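Speaker notes — Reactive dyeing of cotton: why the shade moves
Slot is mid-morning, 2 halves with a short break. Projector on the left, swatch cards go round during part one.

OPENING
Say who I am, Skalside dyehouse, lab side. Talk covers cotton knits only. Polyester blends are in the Plolon talk after lunch, send questions there.

State the problem. A shade is approved in the lab, goes to bulk, and comes back off. The customer says the recipe is wrong. In most of our cases the recipe was fine and the process around it had changed.

FIXATION AND HYDROLYSIS
Reactive dye bonds to the cellulose under alkaline conditions. It also reacts with water. The part that reacts with water can no longer bond and has to be washed out. Everything that follows is about the balance between those two reactions.

Salt first, then alkali. Salt drives the dye onto the fiber, alkali starts the bonding. If the alkali goes in too early the dye fixes where it happens to be, and the result is uneven. Show the dosing curve. Point at the shoulder of the curve, not the peak.

Liquor ratio: lab pots run at 10 to 1. Bulk machines often run lower. Less water means more dye on the fiber for the same recipe, so bulk comes out deeper. Correct for this before touching the dye amounts.

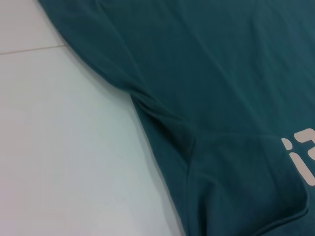 Blue-greens are the hardest group to hold. The usual turquoise dyes are large molecules, they move into the fiber slowly, and they wash off slowly. Pair one with a fast yellow and the yellow gets there first — the shade then drifts during the run. On a teal T-shirt like the one on the slide, matte cotton with no sheen, judge color on the flatter areas and leave the creases out of it, as they read slightly darker. Same rule on the instrument: fold to a fixed number of layers, take 3 readings, turn the sample between readings.

WASH-OFF
Spend time on this part. Unfixed dye left in the cloth gives poor wet fastness and a false depth reading. Rinse the salt out before the hot soaping. Salt left in the bath holds the loose dye on the fiber and the soaping does very little.

Water hardness. The Tshabalala trial used 200 kg lots from one knit batch, softened and unsoftened water, same recipe. The unsoftened lots were duller and bled more onto the white strip. Pass the strips round. Ask for them back.

LIGHT SOURCE
Agree on the light before agreeing on the shade. Daylight first, store light second, and write both on the approval card. A match in one and a miss in the other should be recorded as a miss.

IF TIME
Mirnitus dosing logs: how to read the pump lag, where the timestamp is taken. Skip if past the half hour.

QUESTIONS
Likely one: can a bad lot be saved? Depends on direction. Too light can be topped up. Too deep means stripping, with strength loss, and the price has to be agreed with the customer first.

Handout is by the door. Lab contact is on the back page.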